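Testing the Strazds starter kit before you pay for it

The Strazds brochure says you can be sorting blocks in 20 minutes. Maybe you can. Ask for a loan unit and try these steps first.

1. Bolt the board down

Use the corner bolts at the front and push hard on the wood. If it moves, every taught position is worthless.

2. Check the height over the board

Jog the tool straight down between the blocks at the slowest speed and stop short of the wood. Leave the heart standing upright -- a flat block is too easy a test.

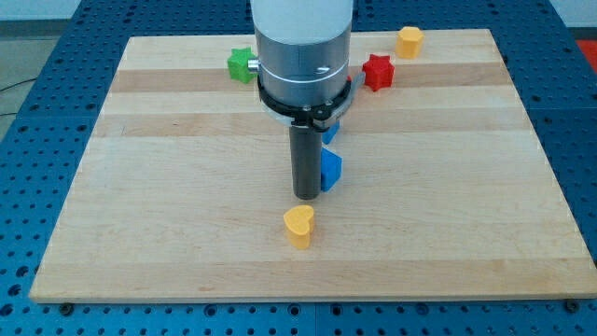 3. Run it 40 times

Don't settle for the four cycles in the sales demo. Write down every miss, and don't let the rep nudge a block back into place.

4. Restart and repeat

Power off, power on, same program. Aivar Kuusk at Strazds told me the positions hold. Get that in writing -- I'm still waiting for mine.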